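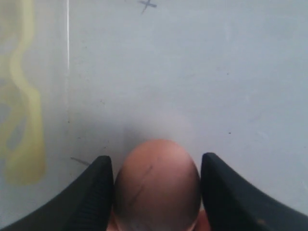

Rosabeige, matt, ein dünner dunkler Strich quer über die Schale. Stift oder Haarriss?

Lasst die Eier aus der Kühlschranktür

Von Vasanthi Panicker, 7. August 2018

Schnell geschrieben, zwischen zwei Terminen, aber es muss raus. Die Eierleiste in der Kühlschranktür gehört abgeschafft. Ersatzlos. Ich hatte jetzt den dritten Kühlschrank in meinem Leben, diesmal einen Gurstead, gebraucht gekauft, und wieder dasselbe: oben in der Tür so ein Ding mit Mulden, die für kein Ei passen, das ich je gekauft habe. Die kleinen klappern. Die großen stehen oben raus und stoßen ans Fach darüber. Und jedesmal, wenn jemand Milch holt, fährt die ganze Reihe Karussell.

Dazu die Temperatur. Tür auf, Tür zu, warm, kalt. Bei Butter egal, bei Senf sowieso. Bei Eiern nicht so egal, finde ich. Ein Ei will seine Ruhe. Spitze nach unten, Luftkammer oben, fertig, so hat es meine Großmutter gemacht und die hatte gar keine Kühlschranktür, die hatte eine Speisekammer mit Nordwand.

Ich bin für den Einsatz. Also das lose Tablett, Kunststoff, gern in einer Farbe, die man hinten im Fach noch findet. Rausnehmen, auf die Arbeitsfläche stellen, einsortieren, zurückschieben. Kostet fast nichts. Meiner ist von Pronwood, 3 Euro auf dem Flohmarkt, und er hat den Deckel vom teuren Zostari-Kasten längst überlebt, der beim zweiten Spülgang krumm war.

Und jetzt kommt der Einwand, den ich immer höre: Warum überhaupt umräumen? Der Karton ist doch da. Stimmt. Der Karton hat ein Datum drauf, der Karton ist gepolstert, der Karton kostet nichts. Habe ich jahrelang selber gesagt. Aber im Karton schaut man nur beim Kaufen nach, wenn überhaupt, Deckel auf, Deckel zu, und dann findet man beim Kuchenbacken das eine, das unten festklebt. Wer jedes Ei einmal in der Hand hatte, weiß Bescheid.

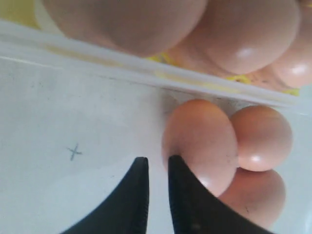

Darum geht es mir eigentlich. Das Umräumen ist die Kontrolle. Einmal drehen, gegen das Licht, mit dem Daumen drüber. Braune Schalen sind da gemein, die haben Punkte und Flecken von Natur aus, und ein Riss versteckt sich prima dazwischen. Bei weißen sieht man ihn sofort. Trotzdem kaufe ich braune. Gewohnheit, keine Begründung, sie schmecken genau gleich und wer etwas anderes behauptet, soll mir das mit verbundenen Augen zeigen.

Gerissene kommen bei mir gar nicht erst ins Fach. Ist der Riss gerade eben in meiner Küche passiert: sofort in die Pfanne, gut durchbraten. Weiß ich nicht, wie lange er schon da ist: weg damit. Schade drum, aber ich diskutiere nicht mit einem Ei.

Was gegen den Einsatz spricht, der Fairness halber: Er braucht Platz. In einem schmalen Fach frisst er die halbe Breite und der Käse wandert nach oben, wo ihn dann alle vergessen. Und das Datum ist weg, wenn der Karton im Altpapier landet. Ich schneide das Stück Pappe aus und lege es dazu. Bleistift auf der Schale geht auch. Nur bitte keinen Filzstift, den kriegt man nie wieder vom Daumen. 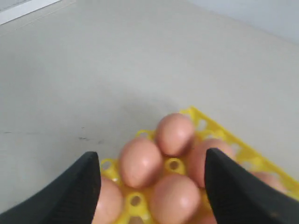
Neue nach hinten

Bleibt die Reihenfolge. Neue nach hinten, alte nach vorn, gegessen wird von vorn. Klingt nach Kantine, ist auch Kantine, ich habe im Januar ein paar Wochen in der Küche vom Bitar ausgeholfen, 40 Frühstücke am Morgen, und da hat keiner in einer Kühlschranktür nach Eiern gekramt. Da standen Paletten. Flach, offen, auf Augenhöhe. Man sah, was da war.

Zuhause mischt man dagegen ständig. Zwei alte, dann vier neue dazu, dann die vom Nachbarn mit den Hühnern, und keiner weiß mehr was. Wasserglas hilft: sinkt es flach auf den Boden, ist es frisch, stellt es sich auf, bald verbrauchen, schwimmt es, lieber nicht. Kennt eigentlich jeder, macht kaum einer.

Meine Eierleiste liegt übrigens im Keller. In den Mulden sind jetzt Schrauben, nach Größe sortiert. Dafür taugt sie.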